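Custódio Seixas
28 Jun 2022

1/ Bluetooth speaker latency, measured at home. Four weeks with the Posilari Zoka on my bench, and I want to write down the numbers before I send it back. Thread.
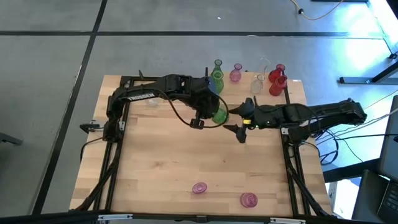 Butcher-block top, glass vases, two black arms.

2/ Why latency: the Zoka is sold for use with a TV or a tablet, and the page for it says "in sync" without a figure next to it. Music listeners can ignore all of this. A constant delay does no harm to an album.

3/ Method. A test clip with a white flash and a click on the same video frame, looped. A photodiode taped to the screen goes to the left input of an audio interface. A small microphone 2 inches from the driver goes to the right. The offset between the two spikes is the delay.

4/ Screens have their own lag, so I first ran the clip through wired headphones with the mic against the ear cup. That result gets subtracted from everything below. If you skip this step, you are measuring your display as well.

5/ Default codec, phone as the source, speaker at half volume: 200 ms. Lips are visibly behind. Most video apps correct for this by holding the picture back, so in those apps you may not notice. Games and live instruments get no such correction.

6/ Low-latency mode on (hold the play button until the light turns green): 47 ms. That is a good result for a speaker in this class. I can play a drum pad through it and be only mildly annoyed.

7/ The catch is that low-latency mode needs support on the sending side. My older tablet connects, the light turns green anyway, and the delay stays where it was. The light tells you what the speaker asked for. It does not tell you what it got. Posilari should fix that in firmware.

8/ Range matters more in the fast mode. The buffer is shorter, so there is less room to resend lost packets. At 30 feet with one interior wall, default mode was clean for a full album. Low-latency mode dropped out several times per song. Moving the phone to my other pocket made it worse – bodies absorb 2.4 GHz well.

9/ Stereo pairing. Brascombe lent me a second unit from their demo shelf. Paired, the low-latency option disappears and both speakers go back to the default. The manual has this in a footnote on the charging page. Left and right stayed together well enough that I heard no image drift.

10/ Aux input, for completeness. With a cable, the delay is small but not zero, which suggests the analog input is digitized and run through the same processing as everything else. Fine for a keyboard. Turning the EQ off in the app made no difference I could measure.

11/ Comparison: the Cheema I bought last year, same clip, same mic position. Slower in its only mode, but it held that figure on every source I tried. Its driver is also larger and it rolls off later in the bass. I would still take the Zoka for a TV, if the TV supports the mode.

12/ Things I did not test: multipoint with two phones active, voice calls, and anything to do with water. I also ran everything on one firmware version, the one it shipped with in June. An update came up in the app yesterday and I left it alone so the runs would match.

13/ A few people asked about sleep behavior. The amp mutes after a short silence and takes a moment to wake, so the first part of a notification sound is lost. Podcasts with long pauses can trigger it too. There is a toggle for this in the app under Power – turn it off if you are on mains.

14/ Raw recordings and the test clip are on my page. The spreadsheet has one tab per source device, with the wired baseline in the first column. If you repeat this with a different phone, send me the offset and the codec it reports and I will add a row.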